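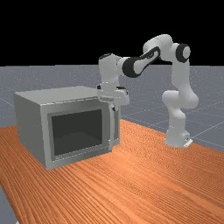
Saadet Kurtuluş: My first batch in the Lulel came out thin, more like a drink than a yogurt. I used the starter packet and left it on overnight. Should I just run it longer next time?

Thanks for writing in, Saadet! I'd look at the milk before the clock, so I've reworked this part of the guide with you in mind.

3. Your first batch

3.1 Wash the jars and lids in hot soapy water, rinse well and let them air-dry. The lids don't like the dishwasher (mine warped on the bottom rack, so learn from me).

3.2 Heat the milk until it steams and tiny bubbles show at the edge. Stovetop or microwave, either is fine, but go in short bursts if you microwave and stir each time.

CAUTION: Hot milk can boil over fast. Use a container with plenty of headroom and keep your oven mitts handy.

3.3 Let it cool until it feels just warm to a clean finger. This is the step I used to rush - milk that's too hot kills the starter, and then you get exactly what Saadet got.

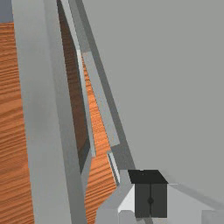 Serpil Yaman
Recipe and manual writer, Nemora

3.4 Stir the starter into a few spoonfuls of the warm milk first, get the lumps out, then mix that back into the rest.

3.5 Fill the four jars with 200 ml each. Set them in the base with their lids off and put the big clear cover on top.

3.6 Press Start and leave it alone for around five hours. No peeking, no bumping, no moving it to make room for dinner!

3.7 Tilt one jar gently. If the yogurt holds together, put the lids on and chill everything overnight. If it still runs, give it another hour and check again.

NOTE: Clear liquid on top is only whey. Stir it in or pour it off, whichever you like.

CAUTION: Unplug the base before you wipe it, and never put it under the tap.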